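Which board for a quiet little home server? - Nakotitz Hardware Forum
Print this thread | E-mail this thread

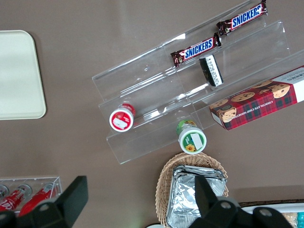 Page 1 of 6

dustyfan_marge
Posted 18 May 2020
Hello all, and thank you for having me. I've been reading along since December and finally worked up the nerve to post. I want to build a small always-on machine for family photos and backups, and I'm stuck between the Brorari mini board and the Grindow G19. The Brorari has the processor soldered on, the Grindow has a regular socket. It'll live on a shelf near my bed, so quiet matters more to me than fast. Any thoughts welcome, even the grumpy ones!

oldsolder
Welcome, Marge! I've had the Brorari running for 18 months with no fan at all and I forget it's in the house. Two drives, a small power supply, done. The only sore spot was the network driver, which I had to fetch from their support page on another computer and carry over on a stick - a nuisance, but a one-time nuisance.

Tbird_Lou
I'm going to disagree with my friend above. If that soldered chip dies, the whole board goes in the bin. Get the Grindow, put a low-power chip in it, and in a few years you can drop in something better. You also get six drive ports, and photos have a way of piling up.

oldsolder
Lou, in all the years we've been arguing, how many processors have you had die on you? I've lost boards, drives and one very nice power supply, never a chip.

Tbird_Lou
One! And I complained about it for a year, as you well know. The ports still stand, though.

Aitana Barroso
Hi Marge, I have the Grindow and like it, but please check the BIOS version before you buy. Mine came with an old one that wouldn't start with a newer chip, and I had to borrow a neighbor's to do the update. Also, the fan on the Hjaltested cooler ticks at low speed. I swapped it for a bigger one and sleep fine now.

dustyfan_marge
You're all so kind. I only have two drives and more than 1,000 photos to start with, so I'm leaning toward the Brorari. Lou, if it dies I'll come back and let you say so.

Tbird_Lou
I'll hold you to that - good luck with the build, and set up your backups first.

Related threads
Grindow G19 won't wake from sleep
Hjaltested cooler: which way does the bracket go?
Two small drives or one big one?

Contact us | Copyright Nakotitz Hardware Forum | Back to top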